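Replacing the Finger Pads and Resetting Grip on the Toaster Cell

Last updated May 20, 2025 by Mireille Baudry

These steps cover the yellow two-finger gripper on the toaster cell at Fludholm. Change the pads when slices start to slip or when a pad has lost its flat face. You need the small hex key set, a lint-free cloth, a new pair of pads and a fresh loaf.

Before you start

Park the arm, switch the toaster off at the wall and let it cool. Put the controller in manual. Brush the crumbs off the linkages first so they don't fall into the pivots when you open them.

Changing the pads

1. Open the fingers to the service position, 1030 on the controller.
2. Back out the bolt on one finger and slide the old pad off. Do one finger at a time.
3. Wipe the seat clean. Dried crumb under a pad will tilt it.
4. Fit the new pad and run the bolt in until it just stops. The links look plastic and the holes strip easily.
5. Move the finger by hand. If it drags, back the bolt off a little.
6. Repeat on the other finger.

Setting the closing value

The old value will be wrong for new pads. Start at 600 and close on a slice from the fresh loaf. Step down by five until the slice stays put when you tug it lightly. The Ibarra loaf we use normally ends up at 580. If you go lower than that, check that both pads are seated before blaming the bread. Save the value under the loaf name.

Checking the hold

Jog the arm to the check pose by the toaster and look at the slice from the side. Both pads should sit flat on it, with the far end clear of the fingers. 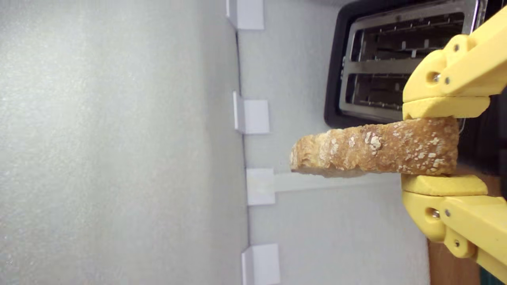

Slice held between the upper and lower pads, with the toaster slots behind.

If the slice droops, grip it further in and try again. Crusty loaves shed flour onto the pads, so wipe them after each test.

Run five slow cycles with the toaster still off, then go back to auto. Write the closing value and the date in the cell log. Spare pads are in the Bamico drawer, bin 984.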